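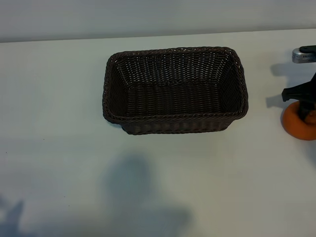 News > Members > Pantry subscriptions > Changes to the dry goods share

Changes to the dry goods share

28/03/2019

The Eltdale dry goods share moves to a new packing schedule with the next delivery. The main points are set out below. Members on the fresh share are not affected.

Pack sizes. Flour, oats and split peas have until now been sent in 300 g paper bags. The mill at Prokholm has stopped filling that size, and the replacement is a 400 g bag with a folded top and a glued seam. The price per kilo stays the same, so the line total on your statement will go up in proportion to the weight. Members who want to keep their spending level can drop one item from the standing order. The form lets you do this up to 4 days before dispatch.

Lentils and rice are still packed by Heo and stay at their present weights. The labels have changed slightly. The best-before date is now printed on the base of the bag, and the lot code sits beside it. Please quote the lot code when you report a fault, as the date alone does not tell us which run the bag came from.

Substitutions. The old rule let the packers replace any missing item with another of equal value. This produced some poor matches - buckwheat in place of couscous was the most frequent complaint. Under the new rule, an item can only be replaced from within its own group. The groups are flours, whole grains, pulses, dried fruit, and nuts and seeds. If nothing in the group is in stock, the item is left out and credited to the next statement. Members who prefer no substitutions at all can tick the box on the order form. A member with a nut allergy on record will never be sent a substitute from the last group.

Dried fruit. The Ralley apricots are back after a gap. They are unsulfured, so they are brown and firmer than the orange kind, with a taste closer to caramel. Soak them in warm water before baking or they will pull moisture out of the dough. The prunes are now sold with pits only. The pitted ones were arriving crushed, and the supplier could not offer a stiffer pack.

Storage. Whole grain flours keep poorly in a warm kitchen. The oil in the germ goes rancid, and the first sign is a bitter, paint-like smell. Move the flour to a sealed jar on arrival and keep it in the refrigerator if you bake less than once a week. White flour and dried pulses can stay in a cupboard. Old beans are safe to eat but take longer to soften, and salt or acid added early will not help. A pinch of baking soda in the soaking water shortens the cooking time, at some cost to texture.

Moths. Two lots of millet were withdrawn in November after larvae were found in the bags. The supplier now freezes each lot before packing. Members who still have millet from that period should throw it out and check any open bags stored next to it - look for fine webbing in the corners and under the folds.

Order codes. Item codes have been renumbered. Rolled oats, for example, are now listed under 771. Standing orders have been converted, but saved order sheets with the old codes will be rejected by the form. Download a new sheet before you place a one-off order.

Statements for the current period will go out with the delivery. Credits for the missing sunflower seeds are shown on the second page.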